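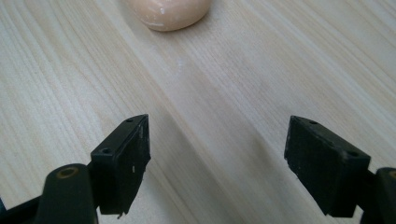 Narnudwood Reading and Writing Evenings
Second progress report to the Munasinghe Fund
Prepared by Romana Skála, project coordinator
20 March 2019

Dear colleagues,

With this report I describe the work done since our first report in the autumn. As you asked, I keep it shorter than the last one, and I put the money part at the end.

The evenings continue in Narnudwood and, since the winter, also in Clultholm. The purpose is the same as in our application: adults who left school early, or who went to school in another language, come to practice reading and writing that they need in daily life. They bring letters from the landlord, forms from the school of their children, instructions for medicine. We work with these papers first and with the textbook second.

Attendance

In this period 187 adults came to at least one evening. In the plan we wrote a smaller number, so the rooms were sometimes full, and in Narnudwood we divided the beginners into two groups. The second group meets one hour later, which is better for people who work in the bakery and in the warehouses.

Clultholm started slowly. The first evenings were during the heavy snow, and the bus from the upper part of the town did not run. After the weather became better, the group grew and it is now stable. The participants there are older than in Narnudwood, and more of them ask for help with handwriting.

Teaching and materials

We now use the Flunari workbooks in both places. Teachers like the large print and the short texts. They like less the part about banking, where the sample forms are old and do not look like the forms people receive today. One teacher made her own sheets for this chapter, and we copied them for everybody.

The materials we prepared ourselves in this period are:

1. A set of practice letters, with answers, for writing to a school or to an employer.

2. Word cards for the kitchen and the bathroom, for the beginners. The words are short ones such as soap, dish, towel and cup, and the learner writes the word on the back from memory.

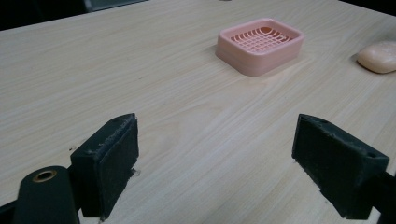
3. A small notebook where each learner writes one sentence every day at home. Not all learners do it - some say they have no quiet place - but the ones who do it show clear progress in spelling.

Difficulties

The biggest difficulty was teachers. One of our teachers moved away in the winter, and for several weeks the others had to cover her evenings. We have now found a replacement, and she will start in April. Until then the intermediate group in Narnudwood joins the advanced group, and this is not ideal for either of them.

A smaller difficulty was the testing at the beginning. Some new people were afraid when they saw a test paper, and a few did not come again. We changed this. Now the teacher has a short talk with the new person and asks him or her to read a few lines aloud, only if the person wishes. The written test comes later.

Money

The spending follows the budget, with one exception. We paid 600 dollars more than planned for printing, mostly for the second beginners group. We saved around the same amount on travel, so the total does not change. We ask for your agreement to move this sum from one line to the other. The receipts are in the folder that comes with this report.

Points raised at your last visit

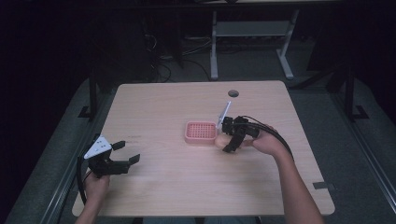 Can a learner join in the middle of the course?

A new learner can join at any evening, because each unit of the course stands alone and takes 4 evenings. We only recommend that complete beginners wait for the start of the next unit, and in the meantime they receive the word cards to practice at home.

With thanks for your support and your patience,

Romana Skála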